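The Correction

The transcript ran to 89 pages and Eirlys Penry had marked forty of them by the time the kettle boiled.

"He never said the monarchy should come back," she said. "He said the question should come back. It's a different verb in the original."

Emlyn Wogan stood at the window of the Ridgeway office with his coat still on. The exile council had paid him 600 dollars a month to handle the press, and in June the press had finally called. Now there was an interview in print, a translation of the interview, and a statement about the translation.

"Which one is wrong?" he asked.

"All of them, a little."

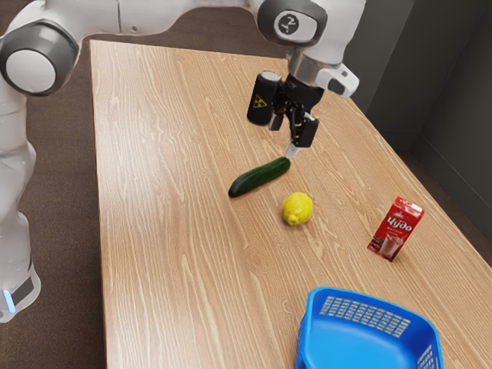

Cucumber, lemon, milk carton and blue basket on the table.

Sebastián Saavedra rang at four. He had written the piece and he had the tape. He was polite about it. He said he would print a correction if somebody could tell him which sentence to correct, and he would need it by six.

Emlyn put his hand over the phone. "Which sentence?"

Eirlys turned back through the pages. She was seventy and had left on a cargo ship with one suitcase and her father's dictionary. She still looked words up in it, though half of them had changed their meaning since.

"Page 98 of the old man's memoir says the same thing he said on the tape," she said. "Word for word. We printed 800 copies."

"So he did say it."

"He said it."

Emlyn took his hand off the phone and told Saavedra they would call him back.
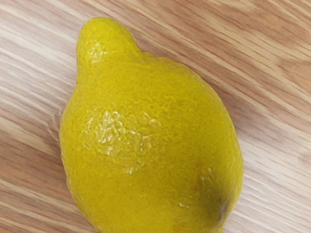 Lemon, close up.

They didn't call. At six Eirlys washed the cups and Emlyn typed a new statement, two paragraphs long, with the word "mistakes" taken out. He read it aloud. She changed "regrets" to "notes" and gave it back to him.

"Will he sign it?" she asked.

"He'll want it translated first," Emlyn said, and she sat down again and took the cap off her pen.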